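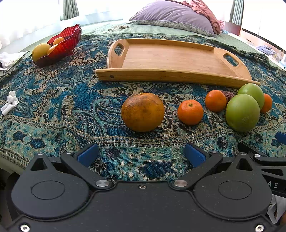
Fruit, bowl and bamboo tray on a patterned blanket, with the hand-held gripper's finger pads open.

Clearing an incomplete closure fault on the hand-held gripper

This procedure applies when the fingers of a Jatell hand-held gripper stop short of full closure or close unevenly. Operators at the Mavham site must follow it before any further recording is made.

1. Stop the recording and note the episode number. Do not squeeze the trigger again to force the fingers shut.

2. Set the gripper down on a firm, flat surface. Soft bedding can push fibres into the linkage.

3. Check both blue finger pads for juice, peel or lint. Wipe them with a damp cloth and leave them to dry.

4. Inspect the pivots at the base of each arm. Remove any thread with tweezers. Oil must not be used.

5. Open and close the fingers slowly by hand. If one arm lags behind the other, withdraw the gripper from use and attach a red tag.

6. Where movement is even, run the closure test in Predetti. The reading at full closure must be 2 or lower.

Episode 64 was rejected in March after the fault went unreported. Any episode in which it occurs must be marked as failed, including those where the fruit reached the tray.

Tagged grippers should be returned to Rochelle Wojcik, extension 670.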